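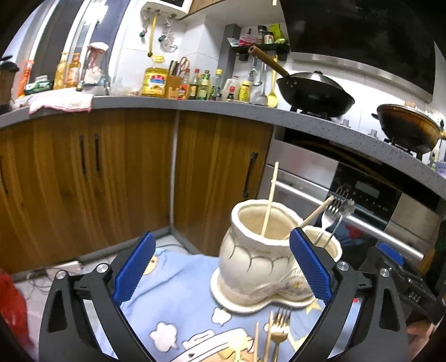 Figure 1. Double utensil holder, cream glaze, with wooden sticks in the larger pot and forks in the smaller.

Home Organization, Unit 4: Sorting Flatware and Small Utensils
Instructor: Lionel Bailly
Handout for March 16, 2024

Reading before class: the Mundham booklet, section 2. The April session covers drawers.

Open storage
An open holder keeps daily utensils on the counter. It suits pieces that get used at every meal. Knives with a real edge go elsewhere.

One kind per pot
Figure 1 uses two joined pots on one tray. Long, light pieces such as chopsticks go in the taller space. Forks get their own pot so the tines don't catch on anything else. In the figure the forks stand tines up, which makes them easy to tell from spoons. Some households prefer handles up – either is fine for this course, but pick one and keep to it.

The cloth
Lay a cloth on the counter before you start. It stops pieces from sliding and keeps the noise down. Any clean kitchen cloth will do, printed or plain.

Class exercise (20 minutes, in pairs)
Empty the holder onto the cloth. Wipe the inside of both pots and the tray. Lay the pieces side by side, all facing the same way, and match the chopsticks by length and thickness. Set aside any without a partner. Return the chopsticks first, then the forks. Trade places and repeat.

Drying
Wooden pieces must be fully dry before they go back. Water collects at the bottom of a glazed pot and wood left in it will stain.

Questions about makeup work go to Obed Adjei. Bring your own cloth next time.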